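Getting two cameras to agree about a basket of blocks

Last updated Nov 29, 2020

If you have followed our earlier pages you will already have Standel running and your cameras giving you a steady stream of frames. Now comes the part I enjoy most (and, I admit, the part that ate most of my September): teaching the perception node to say which blocks are in the basket and which are still out on the table, so the planner has something sensible to work with.

Step 1. Start with the wrist view

Open Hemex and load the wrist stream first. It is the fussier of the two, so you may as well get to know it. Let it run for 100 frames and have a browse through what it saves before you touch any settings at all.

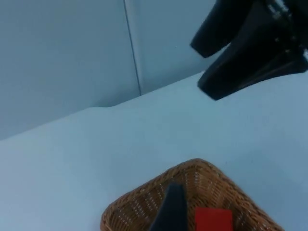 Wrist view: basket rim and a bit of red at the bottom, with plenty of bare table above.

With so little of the red showing, the detector can't fit a whole block to it, and you don't want it to try. Set edge_policy to "partial" and the node will pass on the colour and leave the pose blank. The planner is quite happy with a blank pose, but a wrong one will send it off on all sorts of adventures!

Step 2. Mask the fingers

Run the Kekana masking tool on the same frames. Dark fingers close to a block can nibble away at its outline, so grow the mask by 4 pixels, save it, and look again. If a block's edge still seems ragged, grow it a little more and be patient with it.

Step 3. Bring in the fixed camera

Now add the second stream and draw the basket region by hand, following the inside of the rim. Please take your time over this bit, as everything later leans on it. In the view I used, the red and blue cubes should come back as "in" and the green one as "out". Blue and green both run off the bottom, so expect them to be marked partial too. 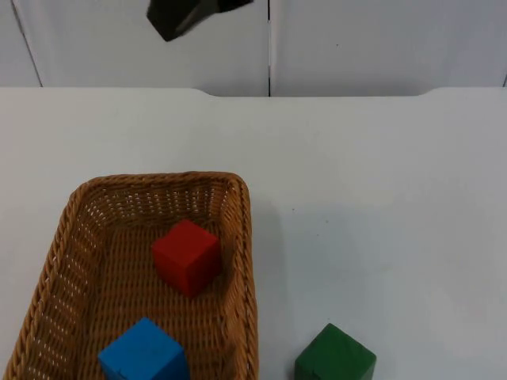

Step 4. Merge the two and hand over to Pladard

Set the merge window to 18 milliseconds and let the fixed camera win whenever the two disagree about "in" or "out". Then start Pladard with planning only, arms disabled, and read through the list of goals it prints. With the labels from Step 3 you should find a single goal, for the green cube.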